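3 min read

House rules for the server cell

I rewrote our rules for the robot cell in April, and a few people at Mitunent have asked for them, so I'm putting the main ones where anyone can read them. The old version was long and most of it went unread. The new one fits on a page.

Power comes first. The cord is out of the server before the arm is enabled, and the plug sits on the bench where the operator can see it. A switch on the front panel does not count.

Parts live in the tray, one recess per part. If a part doesn't have a recess, it doesn't go in the cell. We used to let people lay memory modules flat on the table, and I logged 3 bent contacts before we stopped.

Slow speed near the board. Our limit is 100 millimeters per second for open moves and a good deal less once the fingers are past the edge of the case.

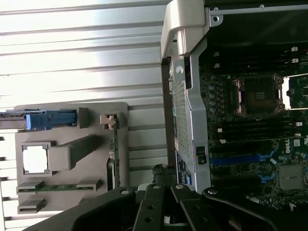 An open CPU socket gets its own rule. The arm never crosses over one with a part in its grip. Go out, around and back in, even if it adds a few seconds to the cycle. The Bodusow cell does it the same way.

Last one: whoever changes a taught position writes down the old value first. I've had to rebuild a program from memory and I don't want to do it again.

I still need to write the section on wrist straps.

Contact | © Steinarsdóttir | Back to top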